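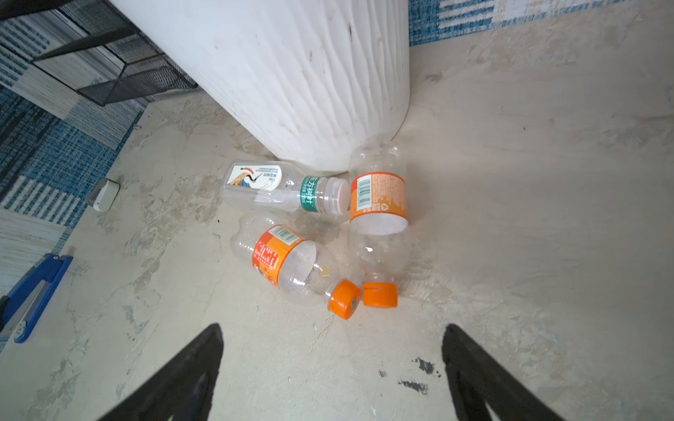

Starting an LGBTQ+ staff network at a small company, where do I begin?

Posted by Domenica Pichler in Workplace and Inclusion

Hi all! I work at a mid-sized packaging company (I'll call it Dahlgren, because it's called Dahlgren) and I've been asked by HR if I'd like to set up an employee network for LGBTQ+ staff. We have 600 people over 2 sites, and as far as I know there has never been a staff network of any kind. I said yes before I'd thought about it, which is very me.

My problem is that I'm out at work and pretty relaxed about it, but I know people in the warehouse who are not out and don't want to be. I'm worried that if we make a mailing list, joining it is the same as telling everyone. Also, do we let allies in from the start? And should I be asking for a budget now or after we've done something? My manager is friendly but keeps saying "let's see how it goes," and I can't tell if that's a yes.

Any forms, templates or war stories welcome. We'd like to have something going by March.

2 replies
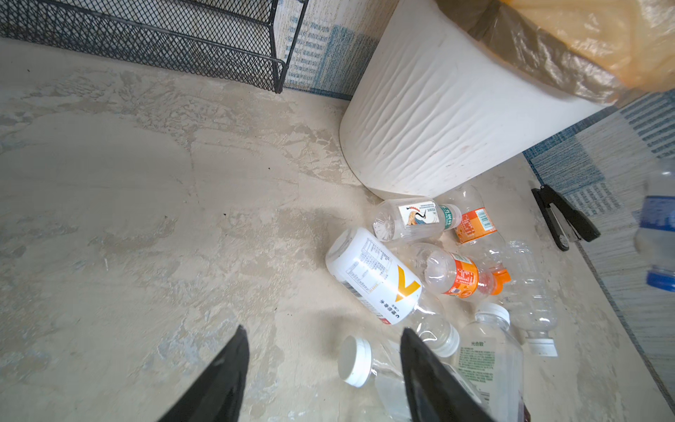
Leopold Widmer

Good for you for saying yes! I helped run one of these at Jutau for a few years, so take this as one guy's experience.

On the mailing list, you're right to worry. We used a plain sign-up form that went to one person (me), and I kept the names in a file HR couldn't open. Emails went out by bcc, always, and the calendar invites had a boring title with the guest list hidden. Check that last part with your IT people before you send anything, because our first invite showed every single name and I spent a horrible afternoon calling people to say sorry. Two of them never came back, and I don't blame them.

Allies: we did open events for everybody and a smaller meet-up just for LGBTQ+ staff. Some people only ever came to the open ones, and I'm pretty sure a few of them were not there as allies, if you see what I mean. It gave them a way to be in the room without saying anything about themselves. I'd do that from day one.

Ask for money now. Even a small amount, in writing. Also ask for paid time, which matters more, and ask for it for the warehouse folks in particular. If meetings are at noon in the office, your night shift is never going to show up. We moved ours to 2:30 p.m. at shift change and went from four people to around 10.

And get somebody senior to put their name to it. "Let's see how it goes" isn't a yes in my book, sorry!

Mechthild Bühler

agree with Leopold about the bcc. we have one where I work and it's mostly cake and a rainbow lanyard once a year, so maybe write down what you want to change before the first meeting. ours never looked at the parental leave policy and it still says "mother and father" all the way through. I keep meaning to bring it up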